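Rizal Mandagi
Been using the same few things on the table every day since February, so a short thread on what I've kept and what I'd skip. Mostly plates and tubs. 1/9

Rizal Mandagi
Plates first. I bought pale green ones from Stenwood. Shallow, round, no pattern. Food shows up well on them and they stack flat in the cupboard. 2/9

Rizal Mandagi
The downside of shallow is gravy. Anything runny goes in a bowl at ours now. For toast, salad or chopped veg they're fine. 3/9

Rizal Mandagi
I got 2 to start with and meant to order more. Haven't needed to. You wash up sooner when there's no clean plate left. 4/9

Rizal Mandagi
Tubs. I had a drawer full of odd ones from Pellow and Amby and half the lids didn't fit anything. Went through the lot on Tuesday evening and took most of it to the tip. 5/9

Rizal Mandagi
What stayed is plain white with a lid. A 500 ml one does leftovers for one person, or half a pepper and the end of a cucumber. I write the day on a bit of tape and stick it on the lid. 6/9
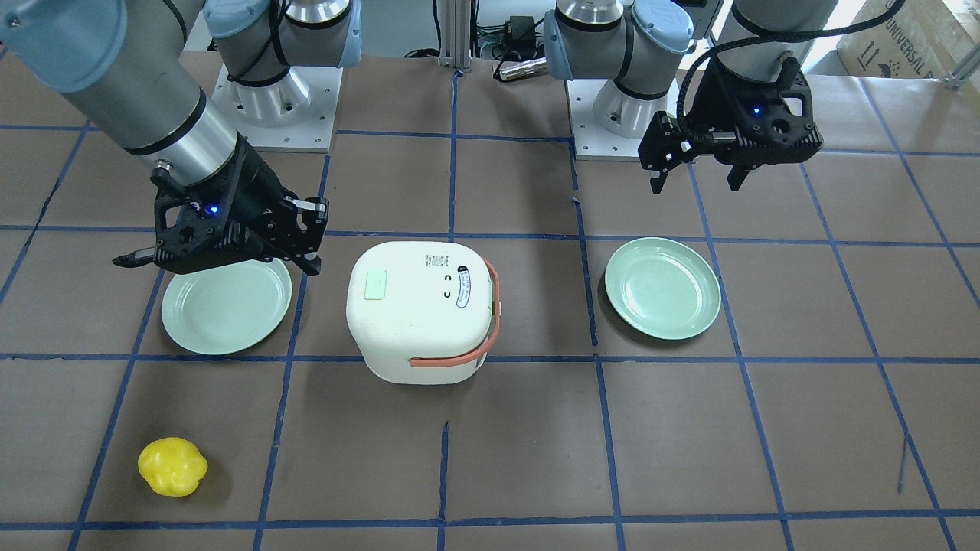 Rizal Mandagi
Peppers keep better whole, so I only cut one when I'm going to use most of it. Yellow ones are my pick for eating raw - sweeter than green, and they go with more or less anything. Slice off the top, pull the core out, knock the seeds into the bin. 7/9

Rizal Mandagi
Tape on a tabletop, as a few people asked last time. Blue tape is good for marking out where things go. It does start to lift at the ends after a while, and it goes on crooked if you rush. Press it down with the back of a spoon and replace the bits that curl. 8/9

Rizal Mandagi
Still looking for a decent small chopping board. The Baek one warped in the wash. If you've got one that has stayed flat for a year, tell me which - I'd like to order it this week. 9/9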